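Kerndale Waiting Areas: bench and loose items

README for release 5

Summary
Kerndale Waiting Areas is a set of 352 annotated views of shared seating in small indoor spaces: lobbies, corridor ends, studio entrances. It covers the bench or seat itself and whatever has collected on and next to it. Annotation was done by Heson using the Lokeo label list, version 5.

Contents
views/ color images, one per record
labels/ one text file per view, same base name
rooms.csv room code, floor type, seat type
labels.txt the label list, one label per line

Label groups
seating: bench, stool, chair, cushion
water: jug, bottle, dispenser
floor items: bin, fan, bag, cable, cloth, package
surface: slats, tile, carpet, bare wall

Labeling rules
A bench is one object regardless of the number of slats. Curved and straight benches share a label; the shape goes in the seat type column of rooms.csv. Novelty cushions are labeled cushion. Jugs are labeled one by one, including those inside a bag. The fill level of a jug is recorded only where water is visible, otherwise the field is left blank. Items that could not be identified are labeled unknown and keep their color in the note field.

Known issues
Glossy tile produces reflections of stool legs. In about 400 places these were first labeled as objects; the entries have been removed. Room code Vávra appears in rooms.csv with and without the accent. Treat both as the same room.

Changes
Release 5 splits cloth from bag and adds cable. File names are unchanged from the September release.

Sample view
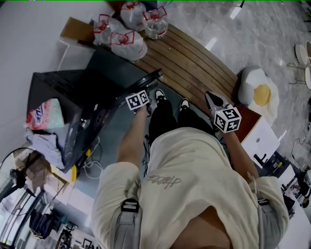
Curved slatted bench with water jugs and fried-egg cushion, bin and fan to the left, round stools to the right.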